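Gollix finds a chair, and a spare

Gollix, the packaging supplier that has gone without a permanent chair since spring, has filled the job. Chantal McKinnon takes over on Monday. Vikas Kaushik, who lost out to her by one vote, becomes deputy chair, a position that did not exist until the meeting at which he lost.

The board now has 6 directors, up from five, which means it can tie. The company's statement calls this "balance."

McKinnon spent most of her career at Després, where she ran the cartons business and closed 2 plants, both of them politely. People who worked for her there describe a reader of footnotes. Gollix has plenty of those. Its last annual report devoted four pages to the lease on a warehouse it had already moved out of. 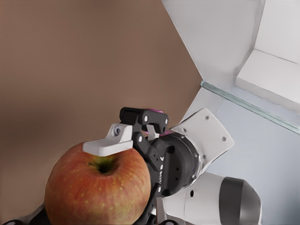 A red-orange apple and a black gripper, in a computer rendering.

The bigger question is what she does with Trikden, the label-printing unit Gollix bought three years ago and has been "reviewing" ever since. Colton Penner, the chief executive, likes it. Josée Carrier, who chairs the audit panel, has asked for its numbers to be reported separately, and directors don't usually ask for that when they are enjoying the numbers. Trikden employs 1,223 people and has had three presidents. The current one is listed as interim, as was the one before.

Flidotis, the fund that holds the second-largest stake, had wanted a seat of its own and put forward Lucie Bergeron. She withdrew the night before the vote. The fund says it is "encouraged by the direction of travel," and it sold no shares, so perhaps it is.

Pay for the chair stays where it was. The deputy gets a little less, plus an office on the same floor. Directors will also be expected to hold at least 2,000 shares each, a rule that one of them currently meets.

First-half results come out in July. McKinnon will host the call and Penner will take the questions, at least the ones about cartons.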